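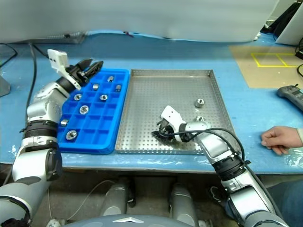 Manuals > Parnum two-arm sorting cell > Section 4: Setting up the bench and trays

4.1 Purpose of this section

Hand work on the Parnum cell depends on the two trays being in the same place at the start of every shift. This section covers placing the trays, checking the approach height of both grippers and correcting small errors before the Tudico program is run. The left arm serves the blue compartment tray and the right arm serves the perforated steel tray, with the two trays side by side and the steel one immediately to the right of the blue. Nuts and threaded fittings may be left in the trays while the heights are checked, provided that the jaws can come down without touching them. The full procedure takes around 104 minutes on a new bench and much less after a tray change.

4.2 Before you start

The cell must be in hand-guide mode, with the speed limit set to its lowest value. Keep the handheld controller within reach on the operator's side of the bench. Have the Ornen gauge block and a dry cloth ready.

CAUTION: Hand-guide mode does not cut power to the arms. Keep hands outside the reach of the jaws while either arm is moving.

CAUTION: Do not place tools in an empty tray compartment. The program treats every compartment as a possible pick point.

4.3 Placing the trays

1. Move both arms to the park position and wait for the steady tone.

2. Wipe the bench surface where the trays will stand. Remove scraps of film and packing. A scrap under one corner is enough to tilt a tray.

3. Set the compartment tray down first, with its long reference edge towards the torso. Press each corner in turn. The tray must not rock.

4. Set the steel tray beside it. The folded rim may touch the rim of the compartment tray but must not sit on top of it.

5. On the controller, select Bench, then Trays, then Confirm layout. The display shows the layout number. For the standard layout this is 1,104.

Note – if a different number is shown, do not overwrite it. Go to Section 6 and reload the layout file.

4.4 Checking the left gripper

1. Open the jaws fully.

2. Guide the left arm until the fingertips are above the upper left compartment. Stop while the fingers are still clear of the rim.

3. Place the gauge block on the rim and lower the arm until the fingertips just meet it. Store the height.

4. Raise the arm, then repeat the check at the compartment diagonally opposite. The two stored heights should agree to within 4 units on the display.

5. If they do not agree, raise the arm, lift the tray and clean under it before changing any setting. Most height errors on this cell come from the bench and not from the arm.

4.5 Checking the right gripper

The steel tray has no compartments, so its height is taken from the floor of the tray.

1. Clear any parts away from the middle of the tray.

2. Open the jaws and guide the right arm down to the middle of the floor. Approach at an angle from the right, with the wrist above the rim at all times.

3. Stop before contact and use the fine step key to close the gap. Store the height when the contact mark appears.

4. Look along the arm and check the gripper cable. It should run in an open loop back towards the wrist band and should not drag on the rim. If it does, slacken the clip, re-form the loop and tighten the clip by hand.

CAUTION: Do not let the fingertips rest in the perforations. A tip caught in a hole can bend the finger when the arm lifts.

4.6 Trial run

1. Return both arms to park and leave hand-guide mode.

2. Run the program Tray Check at low speed. Each arm visits its stored points once without closing the jaws.

3. Watch the space between the trays – both arms must not enter it together. Press Stop if they do, and repeat 4.3 from step 3.

4. When the run ends without a fault, save the settings. Repeat the trial after every 1,000 cycles, and whenever a tray or a finger has been replaced.

Related sections
Section 3: Fixing the torso and levelling the bench
Section 5: Replacing Stockdale jaw fingers
Section 6: Layout files and backups
Section 9: Fault codes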